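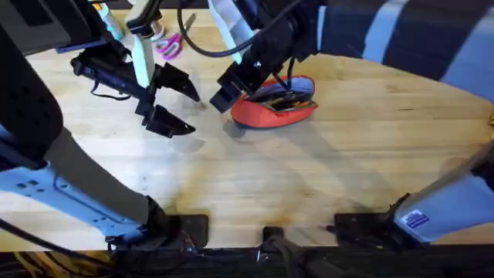

Butcher block

Butcher block is a type of assembled wood that is made by gluing many smaller pieces of timber into one thick slab. It is used for chopping blocks, kitchen counters, cutting boards, workbenches and tabletops. The name comes from the heavy blocks on which butchers cut meat, but today the word is used for almost every solid wood surface that is made of glued strips, also when no meat is ever cut on it.

Names

In American usage the words "butcher block" cover both the material and the finished object. A person can buy "a butcher block" and mean one block on legs, or buy "butcher block" by the length and mean a counter. In British trade catalogs the same counters are more often listed as solid wood worktops. In German workshops a distinction is made between boards of full-length strips and boards of strips that are joined also at their ends, and some importers keep this distinction in their English price lists.

Construction

There are three usual ways to place the wood.

End grain. Short pieces stand upright, so that the cut ends of the fibers form the surface. A knife goes between the fibers and the marks close partly afterward. This is the oldest form and the one with the most labor in it. It is also thirsty and takes a lot of oil.

Edge grain. Long strips are turned on their narrow side and glued face to face. Most kitchen counters are made in this way. The surface is stiff and shows many thin parallel lines.

Face grain. Wider boards lie flat, with their broad side up. The pattern of the grain is most visible here, but knife marks are visible too, and wide boards move more with the seasons than narrow strips.

Strips can run through the whole length of the top or be made of shorter pieces. The shorter pieces are connected with finger joints or simply placed end to end, in which case the joints of neighboring rows should not fall at the same place.

Wood species

Hard maple is the traditional choice in North America, for its closed pores and pale color. Beech has the same role in much of Europe. Oak, walnut, cherry, ash and birch are also common. Oak contains tannin and becomes black where wet iron stays on it. Softwoods such as pine are cheaper and are found in craft tables, where dents are accepted as a part of normal use.

Bamboo boards are often sold beside butcher block and look similar, but bamboo is a grass and the glue makes up a larger part of the product.

History

Sections of tree trunk served as chopping blocks for many centuries. A single round of trunk has a known weakness: when it dries, it splits from the center to the bark. Glued and bolted blocks were an answer to this problem, and they became usual in meat shops during the nineteenth century. Some were held by iron rods that passed through the whole block and could be tightened when the wood had become smaller.

A regional study by Rozália Vrabec describes the block makers of Pundbridge, where the Gerlach workshop numbered each block with a hot iron. The highest number found so far is 1081, on a block that stayed in a sausage kitchen until the building was sold. The account books of the workshop are kept at Bondcombe and record that a customer could send back a block to have it planed flat again. The price for this was a little less than a third of a new one.

In the twentieth century many meat shops changed to plastic boards, which were easier to wash in a machine. In the same period the material moved into private kitchens, and later into schools, offices and laboratories as an inexpensive tabletop.

Use as a table surface

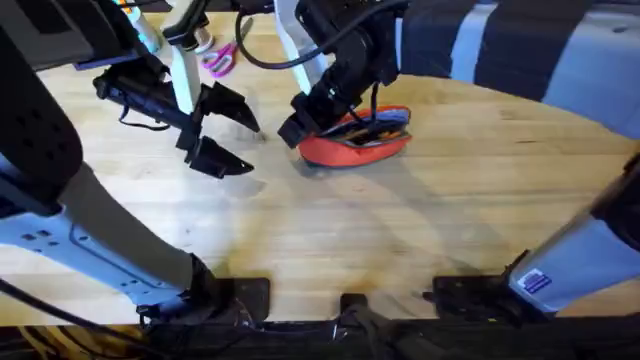
Red zippered pouch, scissors and a white bottle on a honey-colored wooden tabletop

For tables that are not used with food, tops are normally thinner and the finish is harder. Edge grain and face grain are the normal types. The wood is not cold to the hand, it can be repaired, and clamps can be fixed on its edge without special preparation, although a small pad under the clamp is advised. Screws can be set directly into the underside if a hole is drilled before.

The weight should be considered when the frame is chosen. Long tops need a support across the middle. They must be fastened with slotted holes or metal clips that let the wood move across its width, and a top that is screwed down rigidly can crack in January, when heated rooms are dry.

Finish

Mineral oil is the most common treatment for surfaces that touch food. It does not harden, and so it has to be repeated, at first every few days and afterward when the surface looks dull. Beeswax is often mixed into it. Linseed and tung oil do harden, but slowly. Hardwax oil and polyurethane varnish give more protection and are preferred for desks and work tables.

Rags with linseed oil can catch fire by themselves and should be laid out flat outdoors or kept under water in a closed metal can.

Stains and wear
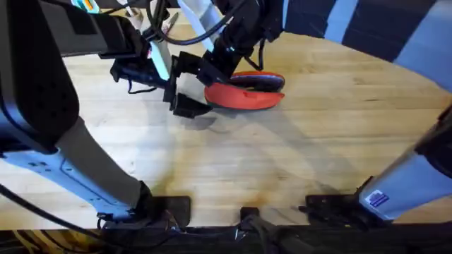
Butcher-block tabletop with faint grain lines, darker smudges and a patch of brownish staining

Marks on pale wood have different origins, and the color alone is often not enough to know which one is present. Coffee and tea leave brown tones. Water under a pot can leave a white ring in the varnish or a gray one in the wood itself. Iron gives blue-black spots. Heat makes a brown mark that goes deeper than it seems.

Light stains are removed with sandpaper, always in the direction of the grain, and the place is then oiled again. Iron spots can be treated with oxalic acid, for which gloves are necessary. In her handbook for school workshops, Constanza Fuentealba recommends sanding the complete top instead of only the spot, as a small sanded area stays visible as a shallow hollow and as a lighter color.

See also

Cutting board
Countertop
Edge-glued panel
Workbench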